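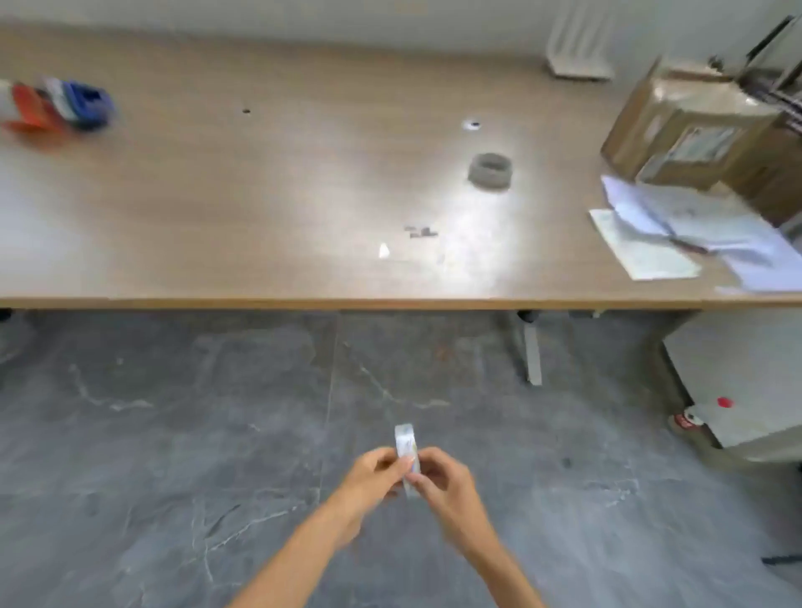 Calado Spares Kit for Small Grippers: Six Months In

Filed under: Maintenance, Benchtop Automation
Reviewed by Leonor Aguiar

Rating: 4 out of 5

I look after one pick-and-place cell. It has one arm, one two-finger gripper and one feeder that sulks, and it moves small parts from a tray to a fixture all day. The desk where I do the fiddly work is the ordinary office sort, with a wood-grain top, a grommet for cables and a drift of paper at the right-hand end that I intend to file before I retire.

The Calado kit replaces the old method, where I kept spare finger pads in a coffee tin and guessed. You get pads, tip screws, a tube of grease, a short hex driver and a card of shims. It cost us 376 dollars, and Rocío Alcaraz in purchasing asked me twice whether I had put the decimal point in the right place.

Packaging

Everything small comes in its own sealed packet. I understand the thinking, as grit on a new pad ends up on the part. But opening one takes two hands and some grip, and the scraps are small enough to live on the desk for weeks. Last January I found one inside the gripper housing, so I now open everything well away from the arm. The print on the packets is tiny. Aurelio reads it for me and charges me in biscuits.

Fitting the pads

Good news here. Power down, lock out, bleed the air, take out two screws per finger, slide the old pad off. The new ones went on without filing, a thing I can't say for the Wullutex pads we used before. Use the shims. The instructions call them optional, and on my cell that was optimistic: without one, the left finger closed a hair early and nudged every part sideways. With the thinnest shim behind it, the fingers met in the middle like civilized people.

After that I re-taught the pick point, ran 11 slow cycles with my finger near the stop button, and let it go. Plan on an hour the first time. I can do it in twenty minutes now if the phone behaves.

How long they last

The manual says to inspect at 2,000 cycles. I did, found nothing, and felt slightly cheated. On our parts, which have one sharp edge (a design decision I've raised before), the pads start to glaze after a few weeks. You'll hear it before you see it: the arm starts dropping the odd part, with a small click that carries across the whole shop. Wipe the pads with a lint-free cloth first. That buys a few more days, and sometimes it was only oil.

The grease is fine. It's grease. The tube is too big for the job, and Filipa Mota on second shift has adopted it for the door hinges.

The hex driver

Throw it in a drawer. The tip rounded off on the fourth screw. I went back to my old one, which has tape on the handle and has outlived two managers.

Reordering

Pads are part 901, and you can buy them without the rest of the kit, though the website hides this with some skill. Kiltcombe stocks them too and ships faster.

Would I buy it again?

The pads and shims, yes. The full kit only once, for the shim card and the fitting sheet, which is clear and has drawings that match the machine. One star off for the driver and for the packets, which I am still finding bits of.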